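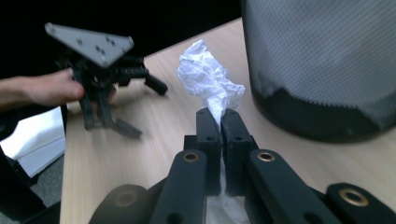 White water is the name used in paper mills for the filtrate that drains from the wet sheet as it is formed on the machine. It contains short fibers, fillers such as calcium carbonate, and dissolved substances from the wood. The amount of fine material depends strongly on the product. Tissue is a soft and thin paper which wrinkles and twists easily, as the white one held between two black pads shows, and it is usually made with little or no filler, so its white water carries mostly fiber fines. Printing papers give a filtrate with much more mineral content.

Most of the white water is used again inside the mill. The short circulation takes it directly back to dilute the stock before the headbox. The long circulation receives the excess, which passes through a save-all, where the fibers are recovered by a disc filter or by flotation.
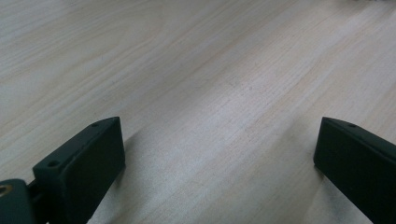
The clear filtrate from the save-all can serve in showers and for dilution of chemicals. The cloudy filtrate normally returns to the inlet of the same unit.

When a mill closes its circuits more, dissolved matter and salts become concentrated. The consequences are slime, bad smell, corrosion and deposits on the felts. At the Clavmont mill in Cárdenas, the process engineer Jhair Palomino described a circuit in which the white water reached 40 °C and the showers were blocked every 2 or 3 weeks. The mill then installed a second disc filter, supplied by Helau, and began to send a part of the clear filtrate to the effluent plant. A similar arrangement was later adopted at Trastmont.

See also: Save-all; Retention aid; Dissolved air flotation; Broke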